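Cloreo Royalty Statements: data card

Version 7
Maintained by Eylül Kırmızıgül and Meifang Dong
Contact for corrections: Zerrin Polat

What is in this set

Cloreo is a table of royalty and levy statements from small gravel, clay and quarry stone operators in the Plavanside district. Each row is one statement, as the operator sent it to the district office. There are 1415 rows. The operators are small ones, in most cases a family with one pit and one loader, and the set was made so that their costs can be compared without asking every family again.

The set does not cover metals, and it does not cover pits which are worked by the district itself for road repair.

Files

statements.csv has the rows.
operators.csv has one line for each operator, with a code in place of the name.
rates.csv has the levy rates, with the first and last month when each rate was in force.
notes.txt has remarks from the people who typed the statements.

Columns in statements.csv

operator_code: the same code as in operators.csv.
month: the month of extraction, not the month of payment. Many people mix these two.
material: gravel, clay, sand, dressed stone or mixed.
tonnes: as declared. If the operator declared in cubic metres, we converted it, and the column converted says yes.
royalty_due: calculated by the office.
royalty_paid: what arrived. It can be lower or higher than royalty_due.
road_levy: the charge for heavy trucks on local roads. Empty means that no levy was asked. Zero means it was asked and then cancelled.
typed_by: initials of the typist.

Where the numbers come from

The statements up to version 4 were typed from paper by Zübeyde Gökçe and Şükran Akyol. Later ones came from the Soylu form, which operators fill in by themselves. The paper statements have more spelling mistakes but fewer missing values. With the form, people leave a field blank when they are not sure, and on paper they used to write something in the margin.

Every paper statement was typed two times, and the two versions were compared. Where they did not agree, we went back to the paper. In 32 rows the paper itself could not be read with certainty, and these rows have the value unclear in the column status. Please do not fill them with an average.

Known problems

The royalty rate changed in May, and some operators continued to pay by the old rate until autumn. For those months royalty_paid is too low, but it is not an error of typing. We left it as it was.

Clay and mixed are not used in the same way by everybody. At the Bastura pits, all material with stone in it is called mixed, even when it is nearly all clay. If you compare the price of clay between places, we advise you to leave Bastura out.

Operators who stopped working are still in operators.csv. The column active tells you if they sent any statement in the last year. It does not tell you why they stopped, and we ask you not to guess from the levy alone. One operator wrote to us that the levy was the smallest of his worries, and the diesel was the biggest.

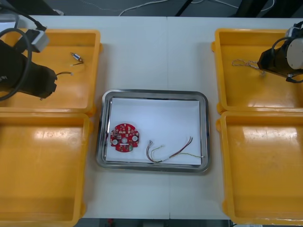

Sorting of paper statements is a separate step from typing, and it should be finished first. One batch has at most 40 sheets. Sheets are sorted by material and never by operator, so that the typist does not get used to one handwriting and stop reading carefully. Four yellow trays are enough for gravel, clay, sand and dressed stone, and the steel tray in the middle can take the mixed ones, which need a second look in any case. When a sheet has two materials on it, make a copy and write the same sheet number on both. Stapled sheets stay stapled until the typist has them.

How to use the set

You may use the rows for research, teaching and reporting. Please name the set and the version number, as the totals differ between versions. Do not try to connect the operator codes with real families. In a small district it is not difficult to do, and people gave us their statements on the promise that we would not make it easier.

Amounts are in local currency of the month and are not adjusted for inflation.

Changes in version 7

Road levy is now its own column. Before, it was added to royalty_due.
Duplicate statements from the Soylu form were removed. We kept the later one.
The colour codes in the old spreadsheet are gone, and their meaning is written in notes.txt.
Two operator codes were joined after Zerrin Polat confirmed that it is the same pit with a new licence.

Corrections are welcome. Send the operator code, the month and the value which you think is right, and tell us how you know it.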